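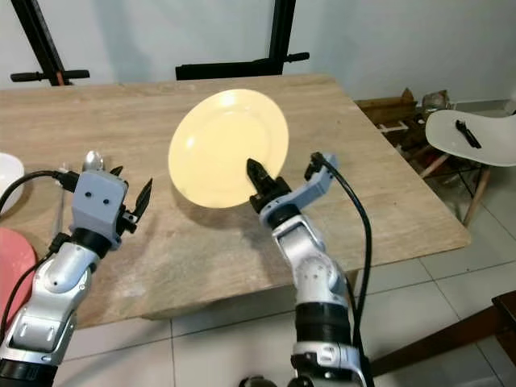
Yellow plate, light wood table

Search this forum Go

Growing out a short cut, month 3
Posted in February by hwunderlich

I had a buzz cut and I'm growing it to chin length. The sides stick out over my ears. My barber in Alton wants to take the sides down every visit. Do I let him, or leave it alone?

gatchalian_g wrote:
Let him. I go every 3 weeks and only get the neck and sides done. The top catches up and you look fine at work.

brirkum28 wrote:
Disagree. If you want chin length, the sides have to get there too. Cutting them every time puts you back at the start. Clean up the neck and stop there.

gatchalian_g wrote:
He'd look like a mushroom until summer.

brirkum28 wrote:
So he wears a hat. I did it that way and got to my chin with 2 trims.
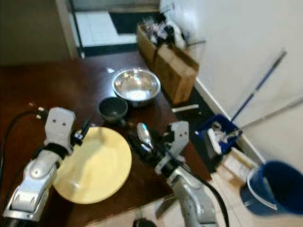
Re: Products for the sides

waweru_k wrote:
A little matte paste behind the ears, combed back while damp. Gel made mine flake.

hwunderlich wrote:
Thanks. I'm going with neck only for now. Gerardo, if it gets bad I'll ask who cuts yours.

gatchalian_g wrote:
Shop in Cultville, walk-ins before noon.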